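Ticket 113 – Oltholm Market Hall, tenant billing
Status: open
Priority: high

Default notices went out to stallholders who are on the approved rent deferral plan. The city leases the hall to Hillano, and Hillano bills the stalls through the Londham tenant portal. The first complaint came in at 8:40 a.m. By noon we had 23.

What we know so far:
Deferred rent from April through June shows as past due on the tenant ledger. The notice job picks up any account more than 200 dollars behind and sends the letter without checking for a deferral flag.

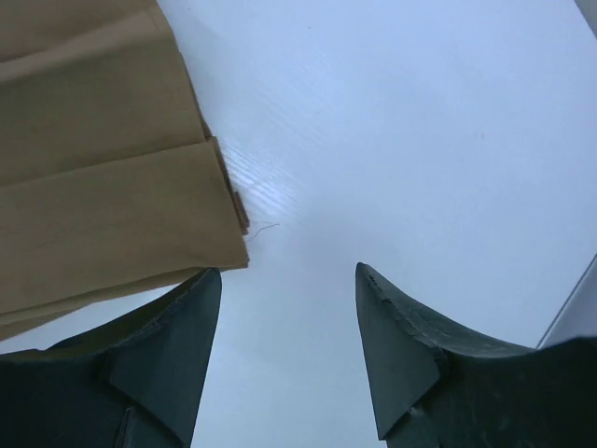
The flag itself is fine. I opened six of the affected accounts and every one has it set, with the right end month. The late fee job reads it correctly, so no fees were added. Only the notice job skips it.

Steps taken:
1:15 p.m. – Notice job turned off for Oltholm. Other sites left running.
1:50 p.m. – Compared job settings with the Mak Street site, where deferrals work. Mak Street uses template 6. Oltholm was moved to the new template in June and the deferral rule did not carry over.
2:30 p.m. – Added the rule to the Oltholm template on the test system. Dry run pending. 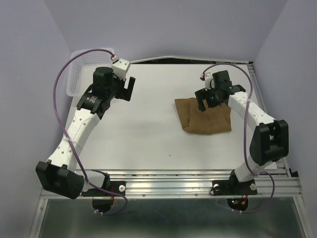 Mingxuan Tian, 3:05 p.m.: Please don't turn the job back on until the stallholders have a correction in writing. Two of them have already forwarded the notice to their lenders. Can the portal send a withdrawal letter to the same list, or do we have to mail them?

3:20 p.m. – The portal can send it. I need the wording from Hillano first. Job stays off until then.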